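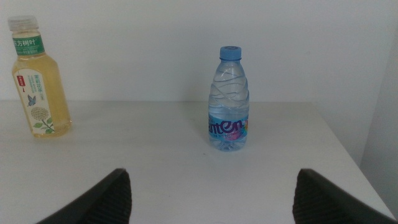

Dry store and kitchen checks are my favourite job at the Dresley hostel, and I know how that sounds. Give me a torch, a pencil and an hour before breakfast and I'm happy! This is the summer round, done with the sheet we brought in last December, and I've typed my comments under each item so that whoever does the next one can see what I was looking at. Please keep the same numbering. A word on drinks first, as they come up in nearly every round: I like bottles standing upright and well back on the surface, as the tea and the water are, with the writing easy to read. The green band on the tea says 东方树叶 (Oriental Leaf), and I do love it when guests leave us something new to try, but anything with a label the kitchen team can't read gets an English sticker with the contents and the date before it goes on the shelf.

KITCHEN AND DRY STORE CHECK
Site: Dresley hostel, ground floor
Date: 2023-08-05
Checked by: Mitsuko Takagi
Marks: OK / Fix / Stop using

PART A. GETTING IN AND OUT

1. Door to the yard opens fully from inside without a key. OK
Comment: Lovely and smooth since the hinges were done. Try it with your elbow, as if you had a tray in both hands.

2. Route from cooker to door is clear. Fix
Comment: Two sacks of potatoes and a folding chair. Moved while I was there. The chair has been on this sheet before and I suspect it will be on it again.

3. Fire blanket on its hook, tapes hanging down. OK

4. Extinguisher gauge in the green, pin in place. OK
Comment: Service tag is in date. The hook is 1000 mm from the floor, measured, so we can all stop arguing over whether it's too low.

PART B. COLD AND HOT

5. Fridge reads 5 degrees or under on both thermometers. OK
Comment: The Kamata is a marvel. Full to the brim on a Friday night and it still holds steady. The old one in the passage is for drinks only, and the sign saying so needs a new bit of tape.

6. Raw meat on the bottom shelf, in a lidded tray. OK

7. Freezer seals clean and closing all the way round. Fix
Comment: Crumbs in the lower corner again. Do the paper test: shut a strip of paper in the door and give it a tug, and if it slides out freely the seal isn't gripping. Mine slid out at the bottom left. I cleaned it, tried again and it held, but I'd like it looked at next week all the same.

8. Probe thermometer works and has wipes beside it. OK
Comment: Ice water test done. New battery in the drawer under the kettle.

PART C. TINS AND JARS

This is the part people rush, and it's the best bit! Pick things up. Turn them round. You learn far more with your hands than by reading along a shelf.

9. Rims and lids. No rust, no swelling, no dents on a seam. Fix

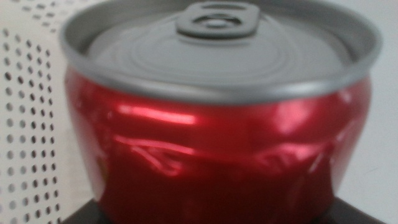

Item 9. Red can, lid and rim.

Comment: Run a thumb round the outside of the rim, gently, and then press the middle of the lid. A lid that pops up and down goes in the bin, unopened, and so does anything that has leaked or bulged. Rings stamped in the metal are how the lid was made, so please don't write those up as damage (I've had that query more than once and it's a perfectly good one to ask). Of the 400 g chopped tomatoes, one had a sharp dent right on the side seam. Out it went. A shallow dent in the middle of the body is a "use this week", and you can pencil a U on the lid.

10. Oldest at the front. Fix
Comment: The beans were spot on. The sweetcorn was exactly backwards, newest first, and I found one at the back with 29 days left on it. Soup on Thursday, then.

11. Opened tins not kept in the fridge. OK
Comment: All moved into tubs with dates on. Thank you, whoever that was, it cheered me up no end.

12. Jar lids click when first opened. Not tested
Comment: Nothing new opened during the check.

PART D. SHELVES, TUBS AND BASKETS

13. Nothing stored on the floor. Fix
Comment: See the potatoes, item 2. They belong on the slatted rack by the window, which had plenty of room.

14. Heavy things between knee and shoulder height. OK
Comment: Much better than in spring. The big oil drums have come down off the top shelf and I could have danced.

15. Small packets kept together in something washable. OK
Comment: I'm a great believer in plastic baskets with holes in for this. They let the air through, you can get them under a tap, and they lift out in one go when you want to wipe the shelf. 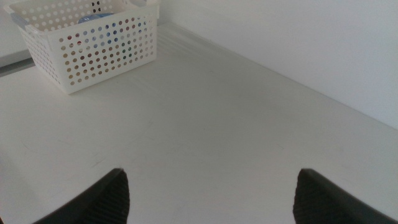
Wash them in hot soapy water, rinse, and leave them upside down until they're dry all through. Look along the corners and handles for cracks while you're at it. A cracked one can go out to the shed for pegs, but it doesn't come back into the store, as little slivers of plastic are the last thing you want near the porridge oats. Sachets with torn corners get thrown away, even if only a few grains have come out.

16. Signs of mice or insects. OK
Comment: None. Checked behind the flour bins, along the pipe and under the bottom shelf, with the torch held flat to the floor so that droppings throw a shadow. The Donanine traps by the back wall were clean. Write the week number on them in marker next time, please.

17. Allergen list on the wall matches what's in the store. Fix
Comment: We've changed to the Durnus stock cubes and they have celery in them. The old ones didn't! I've added it by hand and the sheet wants reprinting before the school group arrives.

PART E. HANDS AND CLEANING

18. Soap, paper towels and a working bin at the hand basin. OK

19. Hot tap runs hot within 90 seconds. OK
Comment: Comfortably inside that, even first thing.

20. Cleaning sprays kept away from food. Fix
Comment: One bottle of descaler next to the vinegar. Similar size, similar cap. Moved to the cupboard under the sink, and I've put a strip of yellow tape on the shelf edge as a reminder.

STILL TO DO
Freezer seal, bottom left (7)
Turn the sweetcorn round (10)
Potatoes on the rack (2, 13)
Reprint allergen list (17)
English sticker on the tea

If you've not done a round before, come along on the next one. Bring a jumper for the freezer end.

M. Takagi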